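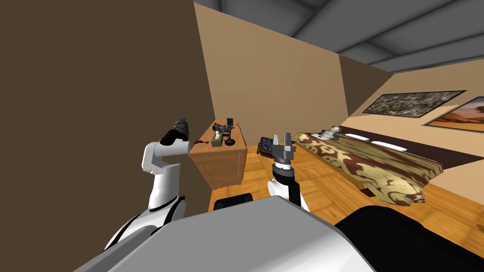 Wooden nightstand, white robot arms. Computer render.

1/ Hello to all who follow my lake creature notes. Some of you are new, so I want to explain again how I work with the reports you send. Please read to the end before you write to me.

2/ In July I received more messages than in the whole spring. Most are about Lake Tolano, and a smaller part is about the woods behind Guerra. I am one person with a day job, so please be patient with me.

3/ My catalog has now 1,067 reports. I did not believe all of them and I do not ask you to believe them. I only write down what the witness told me, with the place and the hour.

4/ What helps me most: how far you were from the animal, what the light was like, and what you compared it with. "Big" does not help. "Longer than our rowing boat" helps a lot.

5/ Please do not send me a drawing made by another person from your story. I prefer your own bad drawing. My own drawings are terrible also, so do not feel shy.

6/ Several people asked about the old Skekeo track casts. I have seen 6 of them, in a private house, for one afternoon. Four look to me like bear, where the back foot stepped on the front foot. The other two I can not explain, but I also can not say they are real.

7/ Someone wrote that I am "protecting" the Skekeo story. I am not. If you know tracks better than me, write and tell me where I am wrong. I will post your answer also if I don't like it.

8/ About Tolano: the water level was very low this summer and there are tree trunks which nobody saw for years. Two reports from the north shore are, in my opinion, these trunks. I told the witnesses and one of them is a little angry with me.

9/ The third report from there is different. The witness saw a dark back move against the wind, then go down without noise. I keep it open. Otter is possible, big fish is possible.

10/ The old forum on Rasteck closes soon. There are nearly 2,399 posts in the lake section and I have copied 1,588 until now. If you wrote there and want your text out of my copy, tell me your user name and I take it out.

11/ I never publish a name or the exact place of a house without permission. This rule is the same since I started.

12/ Updated the pinned list on 01/08/2023. Corrections go in the replies, reports only by private message please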